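Facing and filling - talk for shop owners evening, Trumholm hall
My notes, not the handout. Handout is Wubit's.

Start on time even if people still getting tea. 20 minutes then questions. Mohammed has the clicker.

OPEN
Hello, thanks, who I am. Grocery eleven years, first with my uncle then own place. Not a consultant. Say that early.
Ask for hands: who filled a shelf today? Who enjoyed it? (wait for laugh, if no laugh move on)
What tonight is: sauces, ketchup, chutneys, the bottle-and-pouch shelf. Why that one - every shop here has it and every shop has it in a mess by afternoon. Mine too.

POUCHES VS BOTTLES
Bottles easy. Flat bottom, heavy, stay where you put them. You can fill a row of bottles half asleep.
Pouches are bags. They have a foot but the foot only works if you open it out. Straight from the carton it's squashed flat, so the thing leans, then the next one leans on it, then a customer pulls one and you've got four on the floor.
So: before it goes up, pinch the bottom out with both hands. Thumbs in front, fingers behind. Tap on the shelf. Takes a second.
DEMO with the pouch in my bag. Don't forget to take it out of the bag before I start. Have cloth ready.
Cap in the corner makes it top heavy on one side. Turn them all same way or they fight each other.

ROWS
Back row first. Sounds obvious, go look at your own shop.
Stagger them - second row sits in the gaps of the first, third row in the gaps of the second. They hold each other up a bit and you can see color behind color, looks full even when its not.
Straight lines look great for ten seconds. Staggered still looks ok after the school run.
Two hands on each pouch. I know. Everybody wants to do one in each hand because it's quicker. It's quicker until one goes over at the back and you have to reach past all the rest.
Name to the front. Read it as you put it down. If you can't read it the customer cant either.

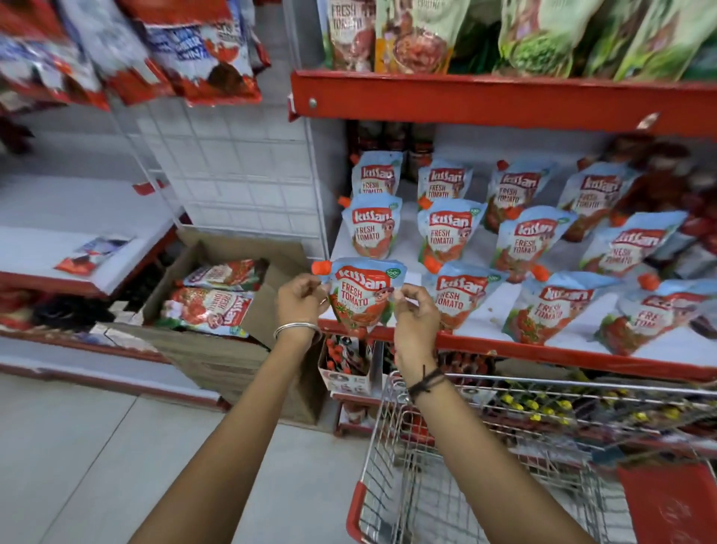 Next thing is the older stock. Old to the front, new to the back, every time. Check the date while it's in your hand, you're holding it anyway. Nahom in my shop says the date out loud, drives everyone crazy, has not missed one since May.
If there's no time to rotate, don't fill. Leave the carton on the floor out of the way and come back. Worse to bury old stock than have a gap.

WHAT GOES BEHIND
Dark bottles behind bright pouches is fine if the bottles are a slow seller. Not fine if people want the bottles. They will go in elbow first.
My rule - if somebody has to move one thing to get another thing, it happens 3 times then the shelf is wrecked.
Story: Geert Van Hecke's shop, the soy bottle behind the ketchup. Keep it short!! Last time I went on too long. Just: he moved the bottles one shelf over and stopped picking ketchup up off the floor. That's all.

HEIGHT
Heavy low, everyday stuff at hand height, small and light up top.
Chutneys and other flavors on the shelf over the plain ketchup works for me. People come for ketchup, look up, take a green one home as well. Not science. Try it two weeks, switch it, see.
Don't overfill the top. If you can't see the back of it from the floor you won't clean it either.
Price strip: under the product, not under its neighbor. Check after every fill because things creep sideways.

CLEANING
Wipe shelf before filling, not after. After never happens.
Ketchup leak = take the whole row off. Yes the whole row. It gets under the feet and dries and then they stick and tear. Warm water, dry cloth, dry it properly.
Press each one lightly near the cap before it goes back. Sticky cap, put it aside, don't wipe it and hope.
Metal shelves - check the bolts while it's empty. Hagos Beyene found one of his finger loose. Good one to mention, he's coming tonight, ask him first if he minds.

MONEY BIT
Be careful here, only my numbers. Shelf used to be looked at once a day. Now it's 4 short goes, whoever is nearest. Write-offs on this shelf down to more than 80 percent less than the year before. (fix that sentence. "Down more than 80 percent". Say it slow.)
Mostly from rotation. Some from not dropping them.
If someone asks about Hatau shelf dividers - tried them, fine for packets, pouches too fat. Belon ones I don't know, Manikandan Suvarna has them, ask him.

END
One shelf. Don't go home and do the whole shop. Pick the worst shelf, empty it, wipe it, fill it back from the back.
Take a photo when done and one at closing, compare.
Questions. If nobody starts, ask Wubit about glass jars, she has opinions.
Then chairs stacked by the side door, lights off in the back, keys to Mohammed.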